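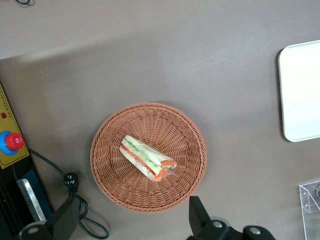 Abro hilo, que llevo semanas prometiéndolo: por fin tenemos resultados del trabajo sobre objetos envueltos en plástico transparente y os quiero contar la parte divertida y la parte fea 🧵

La pregunta era bastante tonta. Si entrenas una política de agarre con demostraciones de objetos "normales" (cajas, tacos, fruta de juguete), ¿cuánto tienes que añadir de cosas con film para que deje de hacer el ridículo con un sándwich?

Spoiler: bastante menos de lo que yo apostaba. Perdí un café.

Los números, que sé que venís a eso. Grabamos 3.538 demostraciones por teleoperación. Tras la limpieza se quedaron en 3.123. El resto fuera: cortes de señal, episodios duplicados y tomas en las que el operador (yo, casi siempre) se rindió a medias.

De todas ellas, solo 122 son con comida envuelta. Y con esas 122 ya se nota el salto! Yo había reservado media primavera para grabar más y al final la usé para pelearme con la calibración, que también tiene lo suyo.

El problema del film son los brillos. La cámara de la muñeca se mueve con la pinza, así que el reflejo cambia a cada paso, y el modelo base se iba detrás del punto más brillante como una polilla. Cerraba los dedos sobre el pliegue del plástico y tan contento.

Lo que mejor funcionó: variar la luz durante la grabación – persiana arriba, persiana abajo, flexo, sin flexo – y no tocar nada más. Probamos también aumentos sintéticos de brillo con Gradatar y ayudaron poquito. Menos de lo que cuesta configurarlos, diría yo.

Evaluación: 100 intentos por política, mismas posiciones iniciales para todas, y el que puntúa no sabe cuál está corriendo. Esto último parece una manía pero cambia las notas, os lo juro. Cuando yo sabía cuál era "la buena" le perdonaba cosas.

La parte fea: las cestas. Con bandeja lisa va fino, con cesta de mimbre la cosa baja. Mi teoría es que el borde trenzado le estorba al acercarse y la política duda entre bajar o rodear, pero de momento es teoría y no la he separado bien del efecto de la textura del fondo.

Otra cosa que no sale en las tablas: apretar. Una pinza puede "acertar" y dejar el pan hecho una oblea. Ahora mismo lo contamos como éxito y no me gusta nada. En Valis, el benchmark que estamos montando, va a ir como métrica aparte.

El código de evaluación está casi listo, me falta quitar rutas absolutas vergonzosas. Los datos tardarán algo más, que hay que reetiquetar los episodios con cesta.

Si alguien tiene experiencia con film y cámaras de muñeca con polarizador, que me escriba, por favor. Lo tengo pendiente desde mayo y no sé ni qué filtro pedir.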